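Budgeting for a second two-arm unit, part 3: everything that isn't the robot

The quote for the arms is the easy page. Zonum sent theirs in one PDF, Flaner sent theirs in four, and once I had normalized both for freight and the controller licence they landed close enough that price stopped being the deciding factor. What follows is the rest of the spreadsheet, the part I underestimated last time.

Grippers first. I am carrying a spare pair as a separate line at $2,826. Last year I left spares under "contingency" and contingency went to an electrician. Fingers are consumables if the work is bins, crates and anything with a slotted wall, and lead time from Celtesik is currently 23 business days.

Wrist cameras are next. I had budgeted for the head camera only, on the theory that a good overhead view covers a tabletop task. Hendrik Cuypers talked me out of it over two long emails. The head view gives you the crate and both grippers; the wrist view gives you a different angle on the bench and a great deal of floor and ceiling.

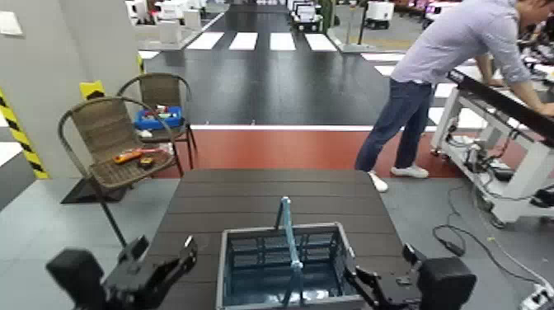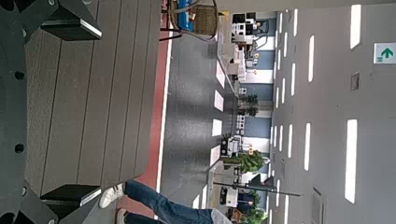 WINDSOR, Ont., April – Revised numbers as of Monday. The wrist cameras are now in at $1,199 for the pair, mounts included, cables not included. Cables never are.

Things I have moved from "nice to have" to "required":

Power. One strip on the floor per station is fine for a trial and poor for a year of use. I want a fixed drop at each bench and a cable cover wherever a cord crosses a walkway.

Bench on casters. Electronics slung underneath are easy to reach, and the whole thing can roll out for service. Price locking casters separately, as the stock ones on the Bakilana bench don't lock.

Work surface. A slatted top is cheap and I have no strong objection to it, but small parts and gaps don't mix. I have added a flat insert to the order.

Lighting. Overhead panels reflect off a polished floor, and a wrist camera will see the reflections. Matte mat under the station, modest cost, worth testing before buying any filters.

Still open: whether the service contract covers the grippers or stops at the wrist flange. Zonum's wording can be read both ways – I have asked for it in writing. Flaner's excludes them outright. I'll post the full sheet once I have the answer and the revised freight figure.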